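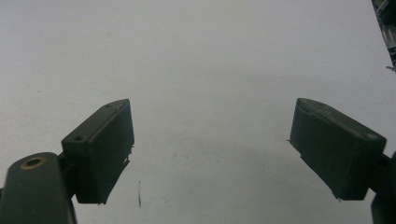

Pale gray-white, matte finish.

Questions I get about painting your own walls

I'm Carolina Pinheiro and I've been writing about painting rooms (mostly my own, sometimes my very patient friends') on this site for six years. The same questions land in my inbox every week, so I've put the answers on one page. Last updated Wednesday, December 4, 2024.

Do I really have to wash the walls first?

Yes, sorry! Kitchens and hallways especially. I use warm water with a squirt of dish soap, then a second wipe with plain water, and I leave it overnight. Bedrooms can usually get by with a dry dust cloth, unless somebody has been leaning their head on the same spot behind the bed for years. You know who you are.

Can I skip primer?

If you're going over a similar color and the old paint is sound, go ahead. Bare plaster, fresh patches, water stains and anything dark red need primer. I skipped it once over a navy wall and ended up doing four coats of cream, so I'm pretty firm on this one now.

Matte or eggshell?

I love matte in living rooms and bedrooms - it hides lumps and bad patching, and I have plenty of both. Eggshell wipes down better, so it goes in the bathroom and anywhere kids eat. Some of the newer mattes say they're scrubbable. Check the can, and try a hidden corner before you go at it with a sponge.

Why does my white look blue?

Probably the light. North-facing rooms pull whites and pale grays cooler, and a lot of LED bulbs make it worse. Paint a big piece of poster board, two coats, and move it around the room for a couple of days. The little paper chips are far too small to tell you anything. My own hallway is a shade called Skorkholm, which looked like warm milk in the store and like a rainy Tuesday once I got it home. I've grown to like it.

Which roller do you use?

A 3/8 inch nap for ordinary smooth walls, and something thicker for texture. I buy the Homby covers because they don't shed much, but I still wrap a new one in tape and peel it off to get the loose fuzz out. Please don't buy the cheapest tray set. I've picked enough lint out of wet paint for both of us.

How long between coats?

Whatever the can says, and longer if it's humid. Most water-based wall paint wants two to four hours. In October I painted the spare room with the window shut and the second coat dragged the first one right off near the door, so now I wait until after dinner.

What did your whole place cost?

$1,123 for paint, primer and supplies, and $59 of that was painter's tape. I know. Rodrigo Peixoto, who taught me to cut in freehand, has not let that go.

Can I keep leftover paint?

Sure, if the lid is tapped down tight and it won't freeze. Write the room and the date on the lid. If it smells sour when you open it, don't use it. Your town's website should tell you where to drop it off.

I have a question that isn't on here!

Leave it in the comments. I read them on weekends, usually with paint on my elbows.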